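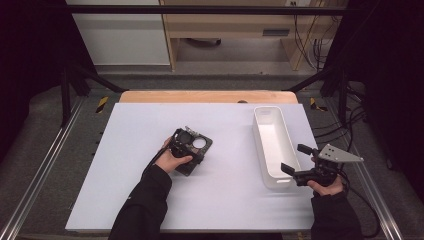 The part with the round opening, on the white board.

6 July 2021

Today I was again at the workbench, and I want to write it down before I forget how the day went. My English for tools is still small, so I practise it also in this diary.

The work is sorting old parts from the boxes which came from Sastholm. We put a part on the white board, look at it, and then it must go to a tray. It sounds easy. But many parts are dark and flat and have almost the same shape, and I have to look at the screws and the tabs to know which is which. The one with the big round hole gave me trouble in May too. At that time I called it "the window" in my notes, and I still do, although the list from Druvwood has for it only the number 268.

I like very much the white board. Before we had it, we worked directly on the wood, and the small screws went away into every crack. On white I can see everything, even the shadow of a part when it does not lie flat. I must only remember to wipe it in the evening, and today I remembered.

The tray I am less happy with. It is long and narrow, and when it is full it is difficult to take out one piece without lifting three others. In Atham I saw wider ones in a shop and I think I will ask for two of them. Perhaps the price is too high. I will ask anyway.

I worked five hours, with a break for soup. My back hurts a little, so the bench is maybe too low for me. I could put two pieces of wood under the legs, if I find some of the same thickness.

In the afternoon it rained heavily and I had to close the window (the real one). After that the room was very quiet and I worked better. I learned the word "bracket" properly today. Until now I always said "holder" and people understood me, but it is nice to have the right word.

Tomorrow the Groen box. It is the heaviest one and the label has come off. I have to buy new labels in the morning, and bread.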